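Category: About Us

About Skutalcombe Computer Workshop

Skutalcombe Computer Workshop is a training centre and repair service for desktop computers. We teach adults and school leavers to dismantle, assess, repair and reassemble machines that their first owners no longer need, and we pass the finished machines to households, schools and small organisations in the district. The Workshop occupies the ground floor of the former Loltus building in Bloxham Road, where it has been since it moved out of two rooms at the adult education centre.

Our history

The Workshop began as an evening class. Joscha Wendt, who had worked for many years in the service department of an office equipment supplier, was asked to teach a ten-week course in computer maintenance and found that the college had no machines that students were permitted to open. He wrote to local employers asking for old equipment. The first reply brought 40 desktop towers on a single lorry, which filled the classroom and most of the corridor outside it.

The course was repeated the following term and again the term after that. Students who had completed it asked whether they might continue to come in and work on the remaining machines, and an open bench session was added in the afternoons. When the college reorganised its buildings, the class and its stock were established as a separate body under the present name, and Mr Wendt became its first Head of Training, a post he still holds.

What we teach

The principal course is the Certificate in Desktop Repair, which is taught over two terms. It is intended for people with no previous experience, and no qualification is required for entry. Students begin with hand tools, safe working and the handling of parts that can be damaged by static electricity. They then learn to open a case, to identify what is inside it, and to remove and replace each part in an agreed order.

Particular attention is given to the following subjects:

Power supplies. Students learn to read a rating label, to trace each lead from the supply to the part it serves, and to test a unit on the bench. Power supply units are never opened on the course. A unit that fails its test is labelled and set aside for recycling.

Processors and sockets. The removal of a processor is taught slowly and is practised several times on scrap boards before a student is allowed to work on a machine intended for reuse. The contacts in a modern socket are easily bent, and a bent contact will usually mean the loss of the board. Students inspect every socket under a magnifier and record its condition.

Memory and expansion cards. Students learn to recognise the common types of memory, to match modules in pairs where the board calls for it, and to fit cards without forcing them.

Drives and data. All storage drives are removed on arrival and held in a locked cabinet until they have been wiped or destroyed. Students are taught the procedure but do not handle donated drives until the erasure has been recorded by a member of staff.

Cabling. A machine leaves the Workshop with its cables tied back and clear of the fans. Assessors look closely at this, and a tidy case counts towards the final mark.

A shorter course, Know Your Computer, is offered to members of the public each April. It takes place over four mornings and covers cleaning, adding memory and replacing a drive. Those attending may bring their own computer, provided that it is a desktop model and that they have made a copy of anything they wish to keep.

The benches

Practical work is carried out on metal-topped benches in the main room. Each student is given a tray for screws, a second tray for brackets and small fittings, and a set of screwdrivers that is counted out at the start of the session and counted in at the end. Cases are laid on their sides for internal work, so that the board can be reached from above and nothing heavy hangs from its fixings while it is being loosened.

The order of work is displayed on the wall and is the same for every machine. The side panel is removed first and stored upright in the rack by the door. The student then looks over the inside and notes anything missing, loose or damaged on the job sheet before touching any part of it. Drive brackets and cages come next, followed by cards, memory and processor. The power supply and the board itself are removed last, and only where the job sheet calls for it - a good many machines can be returned to use with both left in place.

We ask students to keep every bracket and release catch with the case it came from. Manufacturers have used a great variety of these fittings over the years, and a catch from one model will seldom fit another. A cupboard of odd fittings is kept in the store for cases that arrive incomplete, sorted by maker and, so far as we are able, by age.

Repair and reuse

Last year the Workshop received 700 desktop computers. Of these, 412 were repaired or rebuilt and found new users. The remainder were dismantled for parts, and what could not be reused was sent to Justora, our licensed recycling contractor, which collects sorted metal, circuit boards, cable and plastic from our yard.

Every machine that leaves us has been cleaned, tested under load overnight and fitted with a wiped or new drive. It carries a card giving the date of the test and the initials of the person who carried it out. We provide support for the first six months, and a fault reported within that period will be put right without charge. Machines are supplied to schools and registered charities at the cost of any new parts. Households referred to us by an advice service or a school pay nothing.

We do not sell individual parts to the public, and we regret that we are unable to repair laptops, tablets or telephones.

Our staff and students

The Workshop employs six members of staff, four of whom trained here. Class sizes are kept to twelve so that each student has a place at a bench and can be properly supervised. More than 200 people have now completed the Certificate. Former students work in school technical departments, in hospital equipment stores and in independent repair shops, and several return to us each year as visiting assessors.

We welcome applications from people of all ages. The benches can be set at two heights, the main room and washrooms are on the level, and printed materials are available in large type. Anyone with concerns about eyesight or the use of their hands is invited to visit before applying, so that suitable tools can be discussed.

Donating equipment

Donations of desktop computers are accepted from firms, public bodies and individuals. Machines need not be in working order, but we ask that they be dry, reasonably clean and free of broken glass. Donors need not remove the drives, although they may do so if they prefer. A written record of erasure or destruction is issued for each drive received, and firms are sent a full list of serial numbers for their own accounts.

Small donations may be brought to the side entrance between nine in the morning and four in the afternoon. Collections can be arranged within the district for larger quantities, and donors are asked to state the number of machines and whether there are stairs at the premises. We can accept keyboards, mice and power leads together with the computers, but not on their own, as our stock of these is already large.

Visiting us

Prospective students, donors and school parties may visit by appointment. Visits last an hour and include the store, the test room and the main room, where work will normally be in progress on the benches. Enquiries about courses should be addressed to the Head of Training, and all other enquiries to the Workshop office.

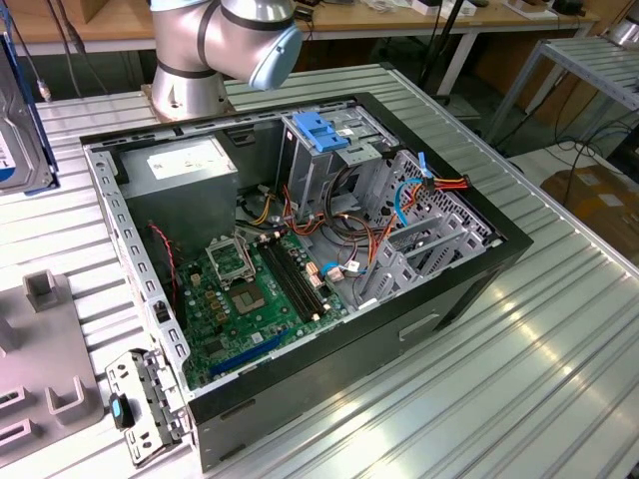
Parking is available in the yard behind the building, which is entered from the lane. Visitors are asked to report to the office on arrival and to sign the register.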